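4.2 Ihr Tagesgeldkonto mit dem Girokonto verbinden

Schön, dass Sie schon so weit gekommen sind! Jetzt verknüpfen wir Ihr neues Tagesgeldkonto bei Porunance mit Ihrem Girokonto. Nehmen Sie sich dafür ruhig 15 Minuten Zeit und legen Sie Ihre IBAN bereit. 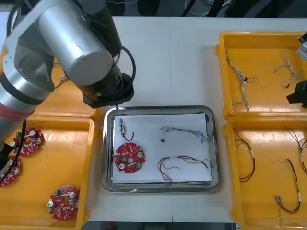
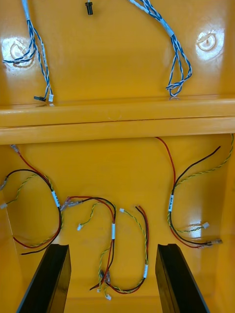

Arbeitstisch mit Roboterarm (oben), Kabelstränge in einem gelben Gehäuse (unten)

1. Melden Sie sich im Kundenbereich an und öffnen Sie das Menü »Konten«.

2. Wählen Sie »Referenzkonto hinzufügen« und tragen Sie Ihre IBAN ein. Leerzeichen dürfen Sie gern mitschreiben, das Programm entfernt sie von selbst.

3. Wir überweisen Ihnen nun einen kleinen Betrag. Im Verwendungszweck finden Sie einen Code — den geben Sie bitte unter »Bestätigen« ein.

4. Richten Sie, wenn Sie mögen, gleich einen Sparplan ein. Die kleinste Rate beträgt 80 Euro im Monat.

Hinweis: Kundinnen und Kunden der früheren Hostovholm-Konten behalten ihr bisheriges Referenzkonto und können direkt zu Schritt 4 springen.

Achtung: Nach drei falschen Eingaben wird der Code gesperrt. Erscheint Meldung 308, fordern Sie bitte in aller Ruhe einen neuen an. Ihr Guthaben bleibt davon unberührt.

Stand: 29.03.2025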